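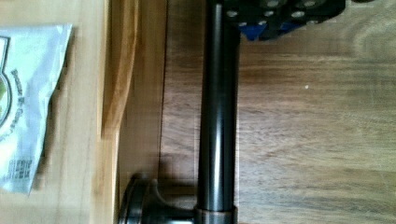
Can a robot clear the kitchen table yet? It can clear some of it, slowly, provided you were not planning to eat there before Wednesday.

Print this story
E-mail this story

NIDBERG — The household robot has been two years away for as long as anyone in the trade can remember, and after an afternoon at the Busitz showroom it is possible to report that it remains on schedule.

Busitz, which makes its living from warehouse equipment, has spent the past 6 months teaching a one-armed machine called Gurirar to do the sort of chores most people do while thinking of something else. It picks things up, wipes what was underneath and puts them back. On paper the list of jobs runs to 40. At the December demonstration the company chose to show 2 of them, tidying a table and folding a dish towel, and asked visitors to hold their questions until the arm had stopped moving.

The tidying went fairly well. A mug was lifted, considered at length and set down upright on a shelf. A spoon followed on the third try. The arm is good with anything stiff that stays where it was left, and it handled a metal rod with more care than most teenagers bring to a vacuum cleaner. Soft things are another matter. Plastic packets slide, crumple and throw back the light, and the machine's opinion of where a packet begins tends to differ from the packet's.

The towel took eleven minutes. The result was folded in the sense that a road map is folded by the second day of a vacation.

Busitz says its own tally covers 2908 practice runs, and that the arm now finishes most of the simple ones without help. The company did not give a figure for the rest. It did say that wood tables had been a nuisance early on, with grain and shadows mistaken for things that needed picking up, and that this had mostly been fixed.

Over at Teoh, a rival shop across the river, the view is that homes can wait. Teoh has put its machines on the shop floor, moving parts from one bin to another, where the bins are bolted down and there are no cats. The work is dull and the robots are decent at it — not fast, but they keep going through lunch. Someone still has to come by when a part lands crooked, and that someone is on the payroll full time.

Neither firm has set a price. Busitz hopes to place a few arms in Nidberg apartments next year, for tenants with sturdy dishes and flexible evenings. Applications will be taken at the showroom front desk, which is staffed by a person.

Print this story
E-mail this story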